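Laundry room walk-through, Shemweta building, June
Checked by Konrad Gasser

Dryer lint screens – clean
Dryer vent hose, unit 2 – crushed behind machine, straighten
Washer supply hoses – OK, no bulges
Floor drain – slow, clear before next check
Extinguisher, tag 1431 – gauge in green, pin in place
GFCI outlet by sink – trips and resets
Exit light – OK
Detergent shelf – one bracket loose, tighten
Folding table – OK
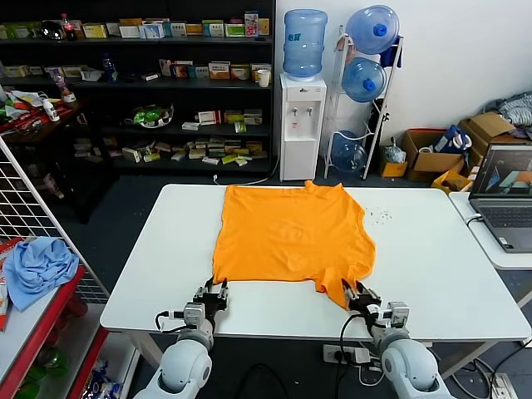
Tumaini Kaijage asks that the drain go ahead of the shelf, as it backed up twice in May. Order changed.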